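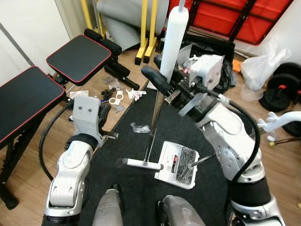 Le balai dans la pince droite, la pelle blanche au sol.

Kit de poignet Bravach – une paire de pinces pour robot humanoïde d'atelier

Réf. Bravach, version 3
Conçu et assemblé à l'atelier partagé Tendby
Prix de la paire : 400 € (câbles compris, contrôleur en option)
Mise à jour de la fiche : 25/02/2022

On voulait un humanoïde capable d'attraper les outils qu'on a déjà sous la main, un balai, une pelle, un tournevis un peu long, sans fabriquer une poignée spéciale pour chacun. Bravach est né de cette envie, sur un établi de Tendby, et on est franchement ravis de ce qu'il est devenu ! C'est un montage simple : un étrier fixé au poignet, un bloc vissé au bout de l'étrier, une pince à deux doigts noirs, et un câble par bras qui redescend vers le contrôleur.

Le kit existe pour le bras gauche et le bras droit. Les deux côtés utilisent la même pince, seul l'étrier change d'orientation. Si vous cassez un doigt (ça arrive, surtout les premières semaines), la pièce de rechange va indifféremment à gauche ou à droite.

Contenu du carton
2 étriers de poignet, gauche et droit
2 blocs de fixation
2 pinces avec leurs doigts
8 vis et la clé qui va avec
2 câbles équipés
1 feuille de réglage, en français et en anglais

Le contrôleur Virnska n'est pas dans le carton. Si vous en avez déjà un sur votre robot, gardez-le, les connecteurs sont les mêmes depuis la version 2. Sinon, ajoutez-le à la commande.

Ce qu'il sait tenir

Les manches, d'abord. C'est notre cas préféré, et le plus exigeant aussi : un balai tenu par le haut fait levier sur le poignet, et la moindre souplesse dans l'étrier se retrouve multipliée au niveau des poils. Sur la version 3, Adelmo Sanna a redessiné l'appui du bloc pour que l'effort passe par l'étrier et ménage un peu les vis. La différence se sent dès la première prise – le manche part beaucoup moins de travers.

Pour les petits objets légers, papier froissé ou emballage, les doigts courts s'en sortent bien à condition d'arriver presque à plat. On conseille de commencer par des mouchoirs roulés en boule, c'est une matière très indulgente. Les films plastiques restent difficiles, ils glissent, et on n'a pas encore de bonne recette.

Endurance : la pince d'essai a fait 3 282 fermetures sur l'établi avant qu'on change le premier doigt. L'usure se voit au bout, là où l'embout s'arrondit. L'étrier, lui, n'a pas bougé.

Passage des câbles

À lire avant de monter quoi que ce soit ! Le câble épais sort du côté du bloc et doit garder une vraie boucle libre le long de l'avant-bras. Trop tendu, il tire sur le connecteur quand le coude se déplie. Trop long, il va se prendre dans un dossier de chaise ou dans le manche que le robot est en train de tenir. Ketsara Wattanapong a passé tout le mois de juillet sur cette question et sa méthode est celle de la feuille de réglage : bras complètement tendu vers l'avant, on fixe le câble à l'avant-bras, puis on replie le coude et on regarde où part la boucle. Elle doit s'ouvrir sur le côté, jamais entre les deux bras.

Bras droit avancé, pince fermée sur le haut du manche, voilà le genre de posture à essayer avant de serrer définitivement les attaches.
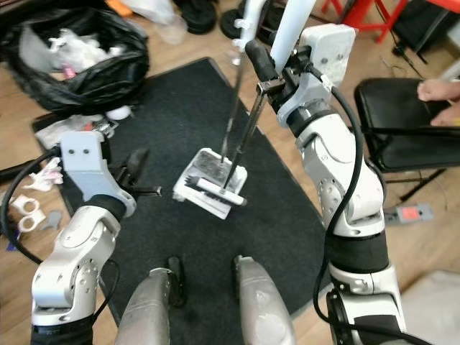

Montage chez soi

Comptez une petite soirée pour les deux bras. Robot éteint, poignets accessibles, on procède un côté après l'autre :

1. Déposer la main d'origine et la ranger avec ses vis.
2. Présenter l'étrier, visser sans bloquer.
3. Monter le bloc, puis la pince, doigts tournés vers l'intérieur.
4. Brancher le câble et faire la boucle.
5. Bloquer les vis en alternant.
6. Lancer l'ouverture et la fermeture à vide depuis le contrôleur.

Prévoyez un tapis au sol pour les essais avec outil. Les manches tombent, les pelles aussi, et le parquet s'en souvient.

Compatibilité

Testé sur notre humanoïde et sur le bras de table Thongdee, avec la bague d'adaptation vendue à part. Pour une autre machine, envoyez-nous l'entraxe des trous du poignet avant de commander, on répond volontiers – parfois avec un peu trop de détails.

Disponibilité

Les kits sont assemblés par petites séries à Tendby. Retrait possible à l'atelier, ou envoi dans un carton renforcé. Pièces détachées à l'unité : doigts, étriers, câbles, vis.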